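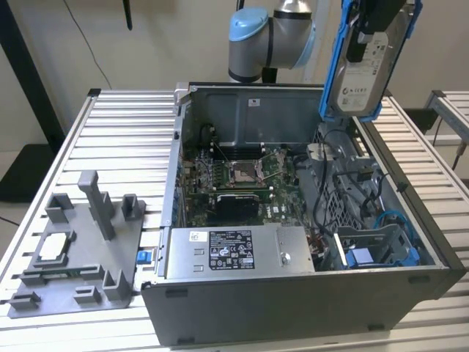
**Sosina Wako:** Pues yo sigo diciendo que para sacar discos el Skirkeck os va a dar guerra. Mucha apertura, sí, pero los dedos son rígidos y el carro del disco es de plástico.

**tornillo_loco:** A ver, que llevo desde julio con esto y algo he probado, jaja. El disco de 3,5" con su carro azul lo coge bien por los laterales. Donde me desespero es con la CPU: la pinza tapa media vista y acabo yendo a ciegas hasta el hueco del útil impreso. Con el Oludmont veía mejor, pero con 335 gramos más en la muñeca el brazo se me quedaba corto.

**marea_baja:** ¿335? ¿Con la brida o sin ella?

**tornillo_loco:** Con brida y tornillos -- pesado en la báscula de la cocina, no me pidáis certificado.

**Sosina Wako:** Lo del peso no me convence. Yo tengo el Oludmont montado y, bajando la aceleración, ni se nota. Otra cosa es que no quieras ir más lento.

**tornillo_loco:** ¡Es que no quiero! Ya voy bastante lento en la extracción, con el disco subiendo recto para no rozar la jaula.

**marea_baja:** Yo miraría antes el controlador que la pinza. Con el Alus tenía un tirón feo al cerrar y con el Abera desapareció, mismos dedos y misma fuerza. De 5 intentos con memorias, 4 buenos. Con el otro, 3.

**Sosina Wako:** Con cinco intentos no comparas nada, marea.

**marea_baja:** Ya, ya... pero el tirón lo notas al primero.

**tornillo_loco:** Pues el mío es un Alus, así que me has fastidiado la tarde. ¿Te cambió también el cableado o va con el mismo conector?

**marea_baja:** Mismo conector, pero revisa los parámetros de fuerza antes de cerrar sobre nada caro. Te paso los míos por privado.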